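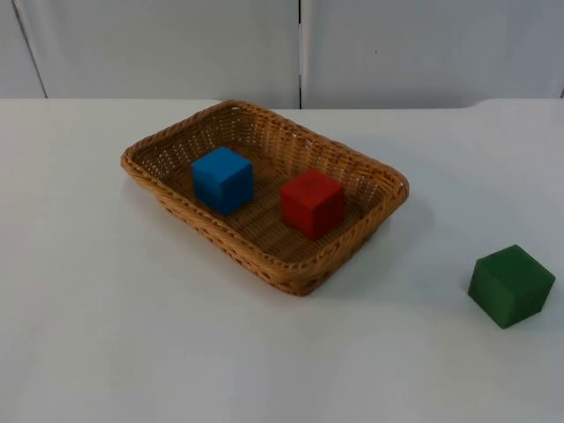
Wicker basket with two cubes, on the white table.

Studel handset trial: progress report to the Grelevton Fund, August

Dear friends at Grelevton,

Thank you for your patience with this one. We had hoped to write in July, but the second shipment of Studel phones sat in customs longer than any of us liked, and it seemed kinder to wait until we had something worth telling you. We do now, and most of it is good.

As you'll remember, your grant pays for 200 low-cost handsets for households in Prurnatby, along with the data plans and a year of repairs. All of the phones are now in people's hands. The last 31 went out with the newer battery, the one the factory promised us in the spring, and we're watching those closely to see whether they really do hold up through a full working day. So far the owners seem happy, though a few weeks is too short a time to say much. 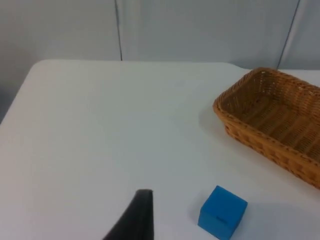 The white tabletop with the pale backdrop behind it.

The help line has been busier than we planned for. We had 3,233 calls and messages up to the end of last month, and a good share of them were about the same thing: the phone asks for an update, the update needs more free space than the phone has, and round it goes. Studel sent us a smaller update file in the end, and it installs without a fuss on every handset we've tried. We are still working through the people who were stuck on the old one, and we'd like to keep the evening hours on the help line until that's finished. 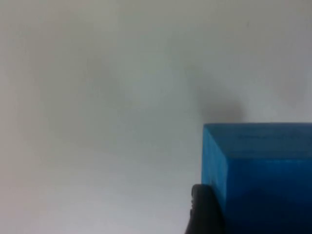
Cases took up more of our time than you might expect. Studel offered us the phones in black only, and people kept picking up the wrong one at the library and at family dinners, so we asked for a second color. We settled on a strong blue, much like that of the big block on the white surface here, and it has made phones far easier to spot on a pale counter or a bedspread. The blue cases cost a little more, and we covered the difference from the shipping savings we told you about in the last report.

The Sun app – the one that shows bus times and clinic hours – is in everyday use now, and we're very pleased with it. The text can be made larger from the first screen, which was the request we heard most often. What still bothers us is how it behaves when the signal drops. It ought to keep the last timetable it loaded, and on some phones it shows a blank page

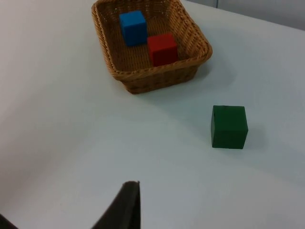

until the owner closes it and starts again. Our developer has a fix in testing and we expect to send it out next month, after we've tried it on the bus route out past the quarry, where coverage is at its worst.

On money, we are within budget on everything except repairs. Cracked screens are the main culprit, and we'd like your permission to move $500 from the training line to cover spare parts through the winter. Training has come in under what we set aside, mostly thanks to the library letting us have the room free of charge.

We'd love to have you visit if you're passing through. Please let us know about the repair money when you can, as the parts order closes at the end of next month.

With warm thanks,
The Prurnatby project team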